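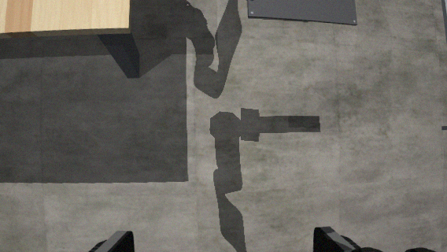 So the Camside update landed overnight, and I've been up way too late with it (worth it, mostly). If you play the online football mode you already know how bad the transfer market had gotten. Well, they've finally done something about it! The listing fee on player cards is gone, and every account can now hold 42 cards up for sale at once.

I logged in before breakfast and it was chaos. Everybody and their cousin was dumping the bench players they'd been sitting on since February. I picked up a left back I'd wanted for ages for 2000 coins, then watched the same card go for less while I was still putting him in my lineup. Oh well. He's quick, he tackles like a truck, and he fits next to my two center backs without wrecking the chemistry.

The chemistry rules changed too, and that's the part people are arguing over on the Orudholm forum. Before, you needed a full set of links to get a player up to max. Now 3 links will do it, and a manager from the same league counts as one of them. I love this. My weird mixed squad finally plays the way I hoped it would, and I don't have to bench my favorite winger every time I swap a midfielder. The folks with the super expensive one-league teams are a lot less happy, and I kind of get it, they paid for that edge. 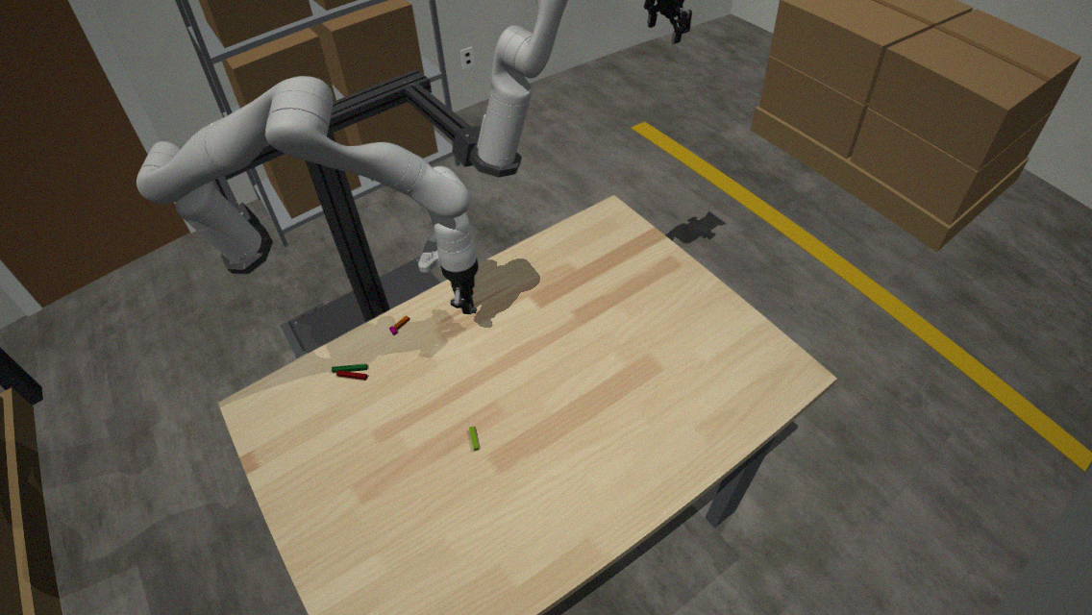
A couple of smaller things from the patch notes. Keepers should stop wandering off their line on corners (I've played six matches and mine did it once, so we'll see). Long shots are a bit weaker, through balls are a bit slower on wet fields, and the pause menu lets you save more than one set of tactics. You can also sort your club by position without it jumping back to the top of the list, and if you've ever scrolled through a few hundred silver cards you know what a gift that is.

Still broken: the matchmaking. I got dropped from 2 games this morning, and both went down as losses. The support page says a fix is in testing but gives no date for it, so I'd stay out of ranked for a few days if your record matters to you.

The other news is the Cinunport Cup, which opens for sign-ups on July 20, 2019. It's free to enter, it's open to every division, and all you need is a squad with at least one bronze player in the starting lineup. I'm going in with my usual team name, Miah, so if you see that one in your bracket, please go easy on me. Winners get a special striker card, and anyone who finishes the group stage gets a pack. Sign-up is under the Events tab, next to the weekly challenges, and you'll have to have the new update installed before the button shows up.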